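Dye notebook, 1 April 2023

Logwood again. Batch 67, second go at the soft gray for the Stulmont order. Last one came out brown, no idea why, so starting over with the water this time.

Tap water here is hard, I keep forgeting how hard. Switched to the Feltard jug filter for the small pots and plain rainwater for the big one. Wool scoured last night, mordanted with alum at 12% and a pinch of cream of tartar. Held at 92 C for an hour, then left to cool in the pot with the lid on. Lena Krajewska says 92 is too hot for this yarn and she may be right, the ends felt a bit fuzzy. No felting though.
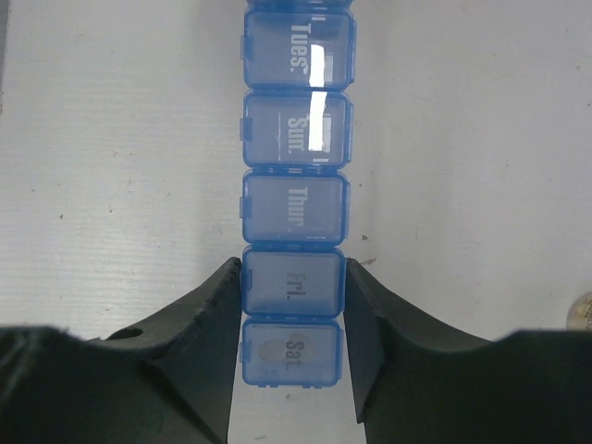

Bath one: chips soaked overnight, strained twice, still got bits. Skeins in at 40 C, brought up slow. Purple in five minutes, way too strong. Pulled the test skein early, rinsed, hung by the window. Left the other two in while I answered the phone, which was dumb.

Iron dip after. Tiny amount, stirred the whole time. Went from purple to slate very fast. The Magalhães recipe says two minutes in the iron, I would say one at most on this wool. Write that on the card.

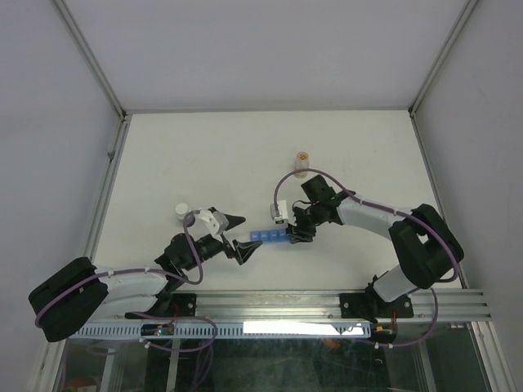

Bath two, same pot, what was left. Much better. Paler, less red in it. Added no more chips, only topped up with rainwater. Skein C is the nicest so far but there is a blotch near the tie — tied too tight, my fault. Use the looser figure eight next time and check teh ties before they go in. 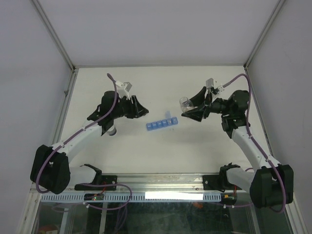 Target color for Stulmont is still a moving thing. They said "gray with some purple, like fog", no sample sent. Best match I can point to is the back wall in there, that pale gray-lavender, plain and flat, with the white surface in front of it to compare against. Skein C is still darker than that. Try bath three weaker, iron at half.

To do:
- light test, strips half covered, south window, read again in October
- look up meters per skein, Ustier cone is 4000 m and I need enough for the whole order
- ask Lena for her 3 old logwood cards
- wash pot, gloves

pH strips are almost out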